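About Walis

Walis makes plain colored blocks and the bins they live in. We sell to schools, day care rooms and a few offices that won't say what they want them for. The company has been at it since Somkiat Srisuk left a job in educational supply, where he wrote catalog copy for nine years and came away not believing much of it.

You will find very few promises on this page. Blocks are sold these days as a path to engineering, to reading, to patience and to better sleep. We have asked for the evidence on the sleep one and are still waiting. What we can say is that children pick blocks up, set them down next to other blocks, and come back the following day. That was enough for us to start a business on.

What we make

The standard set is called Selalora. The blocks are rectangular, all one shape, and come in two colors, dark green and brick red. Buyers ask for arches, wheels, little roofs and letters of the alphabet. We tried letters one August and sold 290 sets, and a good number of teachers wrote to say the children had turned the letters face down and built with them anyway. We dropped the letters.

The bin is called Grunisach, which was Wakana Aoki's idea and has been misspelled on every purchase order we have received. It is gray, open at the top, with sloping sides. We don't make a lid. Lids get lost, or sat on, and then someone wants a replacement lid.
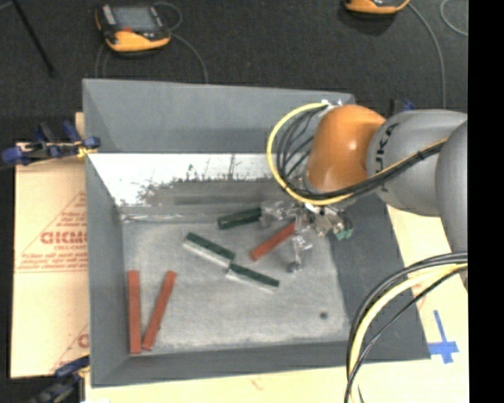 Dark green and brick-red blocks on the floor of a gray bin. The scuffs come with use.

People new to the company usually ask why we show a worn bin on our website. Our last web designer asked too, and offered to clean it up on his computer. Paint gets scratched when hard corners land on it. We would be suspicious of a block company whose bins looked untouched, and you may want to ask such a company a few questions before you order.

How we decide things

Wakana runs the workshop and has the final say on anything that gets cut, painted or packed. Somkiat answers the mail. When the two of them disagree, the product stays the way it was, so our range has changed less than our competitors' and our catalog is short.

We are often invited to join programs that hand out seals and ribbons for good toys. Some of these may be worth having. The one we looked into, in the spring, charged a fee before anybody had opened the box, and we let it go.

Sorting and tidying

Schools tell us they use the bins for sorting by color. Fine. We have also been told that an open bin teaches children to tidy up. We doubt it. An open bin makes it easier to tidy up, for whoever ends up doing it, and in our experience that is the teacher.

Visiting and ordering

The workshop is on the ground floor of the Rojanasak building, and there are around 90 sets on the shelf at most times of year. Call first. We don't have a showroom, but you can handle the blocks and look into a bin for as long as you like.

Page last changed 3 Apr 2019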